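Drullbridge Community Help > Home and Small Business > Gadgets and machines

Can a robot tidy a workbench yet? Or load a dishwasher, or anything useful

Asked by Suryani Hartono, 2025-07-25
3 answers

Quick one, am between customers. We run a paint-and-take-home craft place in Tiltholm, tables at the front, sink and shelves at the back. End of every session it's the same: brushes everywhere, pencils under things, pots in the wrong place, palettes in the sink. Takes 25 minutes to put right and then we do it all again after lunch.

My brother in law keeps sending me clips of robots folding shirts and wiping counters and says I should just get one. I have a robot vacuum at home, which is fine, gets stuck on the rug. But an arm or whatever on a bench that picks up a brush and puts it in a pot. Does it exist? Can a normal small shop buy one? Not interested in a thing that takes a degree to switch on.

Also same question for the house really. Dishwasher, washing, bins. What can they do now and what's still a film trick. Budget is not huge. Would pay for something that works, wouldn't pay for something I have to stand over.

Thanks in advance. Sorry for typos, on the phone.

Answer 1
Juwita Nasution
Marked as helpful by the asker

Short version: no, not for your shop, not this year. Longer version below. I do odd bits of bench work with grippers so I've got some feel for what's easy and what isn't, but I'm no engineer, and people who are can correct me.

What machines are good at already is the same thing, in the same place, over and over. Factory stuff. Screws out of a tray, boxes off a belt, jars into a carton. Everything is held in a jig and nothing rolls away. If your brushes arrived in a rack all pointing the same way you could automate it tomorrow and it'd be dull and reliable.

Your brushes don't arrive in a rack.
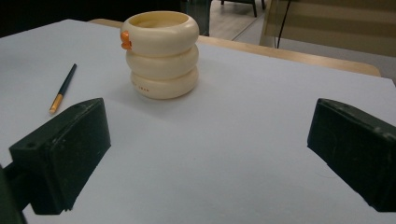

Thin things lying flat are the nuisance. A cup or a box gives you sides to close on, a brush gives you hardly anything, and a wide flat finger has to come right down to the board without shoving the thing along. The cream stack at the back is the easy shape by comparison, nice and fat, plenty to get hold of, although you'd want to mind the little orange duck or bird or whatever it is poking out of the side. Go in from the left without thinking and that's the first bit you meet. A person sees it and goes round. A machine has to be taught to care.

So that's picking up. Then putting away. Putting a brush in a pot means turning it from flat to upright, which means either you grabbed it near one end to begin with, or you have to put it down and grab it again, or swing your wrist in some odd way. People do it in their fingers without noticing. Roll it a bit, slide it a bit. Two stiff jaws can't roll anything. Try it yourself with kitchen tongs, and I mean really try it, pick a pencil off the worktop with tongs and stand it in a mug. You'll get there. Now do it with a whole table's worth and tell me how you feel.
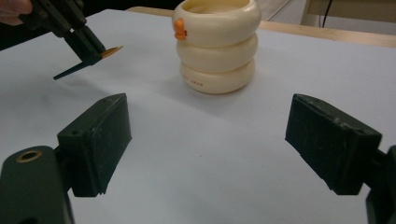
Pointed stick held in the second gripper, top left. Open-topped cream stack to the right of it.

Getting the angle is most of the job. If the stick is sideways it won't go in the hole, and how far round it has to come depends on how you took hold of it in the first place. Bad grab at the start, bad everything after. With your hand you'd fix it on the way over. With jaws you mostly put it back down and start again, which is why so many of those clips are speeded up. Look in the corner for a tiny "x" next to a number.

Things to ask when you see one of the clips:

Is somebody driving it? A lot of them are a person off to the side moving the arms by remote. Nothing wrong with that but it isn't what your brother in law thinks he's seeing.

Was it the first try? 

Is the table clean and plain with next to nothing on it? Yours has wet paper and half a biscuit on it.

What happens when it drops something? That's the one I'd ask first. A person picks it up. Most machines carry on as if they're still holding it, or stop and wait for you.

On numbers, I got the learner arm at our place to get a pencil into a jar and wrote down how it went over a long, boring October. Best stretch I had was 92 per cent. Sounds great, put that on a poster. But for you it means a brush on the floor every table, and somebody has to be there to notice, so you've saved nothing. It was also one sort of pencil. Swapped to a fatter one and it went to bits. I stopped writing it down after that.

For the house: vacuum yes, mowing yes if the lawn's simple, window cleaning sort of. Dishwasher loading, no, not at a price you'd pay. Folding, slowly, badly, and you still have to feed it. Bins no. Anything with stairs no.

If I were you I'd spend the money on the bench. Sounds boring. But pots with a wide mouth fixed down where people sit, so the brush goes back the minute they've finished with it, and a lip round the table edge so stuff doesn't roll off. Most of what makes a job easy for a robot makes it easy for a teenager on a Saturday job too.

Comment from Suryani Hartono
This is brilliant thank you. Did the tongs thing, got the pencil in after a LOT of goes and knocked the mug over. Point taken. Is it worse with brushes than pencils? They're mostly brushes, some quite nice ones I don't want chewed.

Reply from Juwita Nasution
Bit worse yes. Pencils are the same all the way along more or less, brushes aren't. Handle tapers, then there's the metal bit, then the tip which you don't want squashed.

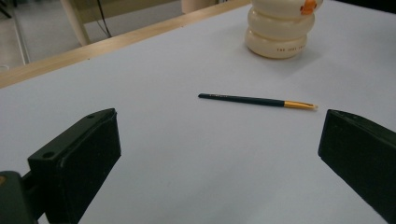

Slim brush lying flat, gold ferrule to the right.

On one like that I'd aim for the handle, toward the middle, and leave the gold end well alone. Shiny metal is a pain for cameras as well, it throws light about and the software sometimes reads it as two things or as nothing. Dark handle on a pale table is a kindness. Dark handle on your dark oak tables (I've been in, we did the mugs) would be harder again. And the tapered end is narrower than the rest so if you grab there it wants to squirt out like a bar of soap. As for chewing – the flat hard fingers can mark varnish if they're set to squeeze too hard. You can put rubber on them. Helps with slipping too. Wears off though and you're forever replacing it.

Answer 2
karanofan

just get the Karano arm, mate of mine has one and it does everything. makes coffee. think it was on offer

Comment from Juwita Nasution
What does it do exactly? Does he put the cup under it?

Reply from karanofan
yeah he puts the cup under and it presses the button

Answer 3
Posted by a guest

Coming at this from the shop floor side. I packed for Hutapea for years, gift boxes, and they brought arms in while I was there. So a real one, not a video.

Did it work. Yes, for 2 of the lines. Flat boxes off a stack, lids on. Those arms never got tired and I'd not go back to doing lids by hand, my wrists were shot. But the mixed line, where you've got ribbon and a candle and a card and they change every week, still people. They tried. Someone would come in with a laptop every time the candle changed shape, and by the time it was set up we were on to the next one. In the end it went behind a fence in the corner and got used for lids as well.

Which is the other thing, the fence. You've got kids in your shop. A proper industrial arm can't just sit on a table next to children, you'd need guarding, risk assesment, the insurance people will want to know. There are smaller ones that are meant to stop when they bump into you, but they're slow, and I'd still not want one near a six year old. Ring your insurer before you ring anyone selling robots.

Cost wise it's never just the arm. Its the arm and the gripper and the camera and the bloke who sets it up and the bloke who comes back. We were always waiting on the second bloke.

What I'd honestly look at is a decent brush washer with a rack. Not a robot, just a tub with a pump. That was the bit that took us the time when I helped at my daughter's school art club, the rinsing, nothing to do with picking them up. Time yourself and see which part is the slow one. Might be the sink.

Agree with the first answer about the pots.

Comment from Suryani Hartono
It IS the sink. Timed it tonight. Most of it was rinsing and the picking up was hardly anything. Will look for a tub thing. Does it matter what size, we've got a mix of long and short handles?

Reply from guest
Get the deep one, short ones fall through the rack on ours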